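**Subject:** Eggs cracking when lifted out of reusable cartons, right-hand column only
**Opened by:** Soledad Escobedo, Harkdale kitchen
**Assigned to:** Kourosh Hosseinzadeh, Firnurach customer support
**Product:** reusable egg carton, three across, pink
**Priority:** normal
**Status:** closed

### Original report (Soledad Escobedo)

We use your pink three-across cartons for eggs that go from the cooler to the prep table. Eggs come in from Tzanetos on paper flats and we move them into your cartons the same afternoon, because the flats don't fit on our cooler shelf. We bought the cartons in August. No trouble the first several weeks.

Now we are getting cracked shells when we take the eggs out. The crack is low on the side, where the shell sits against the wall of the cup. You pull, the egg holds for a second, and then it comes up with a line in it. Some of them leak and some don't. It only happens in the right-hand column, if you hold the carton with the lid hinge away from you. Left and middle columns are fine.

I have 21 cartons in use. I have not gone through all of them yet, but it is more than one or two. Last week's waste sheet shows 37 cracked eggs, and before this started a bad week was a handful.

What I have tried so far:

- Told everyone to lift with two fingers and a thumb instead of pinching the top. Didn't change anything.
- Stopped stacking full cartons in the cooler. Didn't change anything.
- Asked Tzanetos if they changed the egg size. They say no, same large eggs as always.

### Reply, 10:40 a.m. (Kourosh Hosseinzadeh)

Thanks for the detail about which column it is. That helps. A few questions:

1. How are the cartons washed, and how are they dried?
2. Are the eggs going in cold or at room temperature?
3. When you pack them, does the egg drop into the cup, or do you have to push it?
4. Is there a letter stamped on the underside, near the hinge? It will be A or B.

Please also take one empty carton that gives you trouble, set it on a flat table with the lid open, and press on each corner. Tell me if it rocks.

### Reply, 1:15 p.m. (Soledad Escobedo)

1. Dishwasher, the Fustetti under the counter. Regular cycle. After that they go in the drying rack next to it, standing on edge.
2. Cold. They go from the delivery into the cooler first and we pack from there.
3. I asked the person who packs. He says the right side is "tighter" and he gives them a little push. He did not mention it before and I did not ask.
4. All the ones I looked at have B.

I did the table test. The first carton rocks a little, front right corner. The second one I picked up does not rock, and I am not sure that one was ever a problem.

### Reply, 2:05 p.m. (Kourosh Hosseinzadeh)

B is the current mold and there is no known problem with it. I checked for other tickets on the same column and found none. That doesn't rule the mold out, but I would like to look at washing first.

The cartons are fine in a dishwasher on the top rack with heated dry turned off. With heated dry on, or on the bottom rack close to the element, the thin walls can soften and take a set. If the carton is leaning on one long side while it cools, the cups on that side can close up slightly. You wouldn't see it by eye. You would feel it with an egg.

Please check two things on the machine:

- Which rack the cartons go on.
- Whether heated dry is on.

And one thing on the drying rack: which edge is down.

In the meantime, please don't push eggs into a cup. If it doesn't drop in, leave that cup empty.

### Reply, 4:30 p.m. (Soledad Escobedo)

Top rack. Heated dry is ON. It was off when we set up the machine. The service tech was here for a leaking door gasket and I think the settings went back to default when he had the power off. I can't prove that but the timing fits. I turned it off.

Drying rack: right edge down, every one of them. The rack is against the wall on the left side of the sink and that is just how they get picked up and put in. They come out of the machine too hot to hold for long, so they go into the rack fast.

Passed along the rule about not pushing. Put a note on the cooler door.

### Reply, next morning, 8:20 a.m. (Kourosh Hosseinzadeh)

That matches. The cartons were coming out soft and then cooling with their own weight on the right side.

Turning heated dry off will stop it from getting worse. It will not fix the ones already out of shape. Before you throw any out, sort them. This is the check I use:

1. Set the empty carton flat on the table, lid open.
2. Take one large egg from the cooler. Use the same egg the whole way through.
3. Lower it into each cup of the right-hand column, blunt end up. Don't press.
4. Turn the egg a quarter turn with your fingertips. It should turn freely.
5. If it doesn't turn, or you feel it drag, mark that cup on the outside with grease pencil.
6. Do the middle column too, just so we know.

Any carton with a marked cup goes in a separate pile. Let me know what you get.

### Reply, 11:50 a.m. (Soledad Escobedo)

Did about half before lunch service. The middle column is fine on every one. The right column drags on some and not on others. The worst cups are at the end away from the hinge stamp, the last couple in the row. I will finish after lunch.

One question. Can the bad ones be bent back? I tried squeezing a cup open by hand and it went right back to where it was.

### Reply, 12:30 p.m. (Kourosh Hosseinzadeh)

Not by hand, no. Some people have had luck with hot tap water. Fill the sink, put the carton in open and flat for ten minutes, then take it out and let it cool flat on the counter with an egg in each tight cup to hold the shape. Use hard-boiled eggs for this. I would call it worth one try and no more than that. If a cup still drags afterward, retire the carton.

### Reply, 3:45 p.m. (Soledad Escobedo)

Finished sorting. 6 cartons have at least one marked cup. The rest pass.

I tried the sink method on two of them with hard-boiled eggs left over from the salad station. One came back and passes now. The other one is the same as before, so it went in the recycling with the ones that were marked worst. 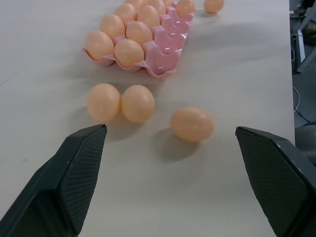

The no-pushing rule is holding up on the prep table, and it has been easier to get people to follow than I expected. It does mean cartons don't go back to the cooler completely full, and I had to explain that to the evening crew, who kept topping them up. What they do now is fill the left and middle columns first and leave the right one for last. With the cups empty at the near end of the right column and a few eggs still loose on the table, there is a real temptation to just press them in and close the lid. Loose eggs go in a bowl now and get used first. I'd like to keep doing it this way even with the good cartons, if you don't see a problem with it.

Also, the table is smooth and the eggs wander. I am putting a folded towel down for sorting. That has nothing to do with your carton.

### Reply, 4:10 p.m. (Kourosh Hosseinzadeh)

No problem with filling it that way, as long as the carton is carried level. With one side light it will want to tip toward the full side, so two hands.

I can send replacements for the ones you retired. Heat damage isn't covered under the regular terms, but our care card only says "dishwasher safe, top rack" and leaves out heated dry. I have asked for that line to be changed. Please confirm the shipping address is still the loading door on the alley side.

For drying, lay them flat and open if you have the counter space. If you don't, stand them on the short end and switch ends from one wash to the next.

### Reply, 4:25 p.m. (Soledad Escobedo)

Address is the same. Ring the bell, the driver last time left the box by the grease bin.

We don't have the counter space. Short end it is. I moved the drying rack out from the wall so they can go in that way.

### Follow-up, one week later (Soledad Escobedo)

Replacements arrived. I ran the egg check on all of them before putting them into use and every cup turns freely.

Waste sheet for the week shows 2 cracked eggs. One was already cracked on the flat from Tzanetos and one got dropped, so none from the cartons as far as I can tell. Heated dry is still off. I taped over the button.

The carton that came back from the sink method still passes. I wrote the wash count on the lid and will check it again at the end of the month.

You can close this one.

### Closing note (Kourosh Hosseinzadeh)

**Cause:** cartons softened by heated dry, then cooled on the right long edge. Cups on that side narrowed and gripped the shells.
**Fix:** heated dry off, dry on short end or flat, distorted cartons replaced.
**Mold B:** no fault found.
**Open item:** care card wording, passed to packaging.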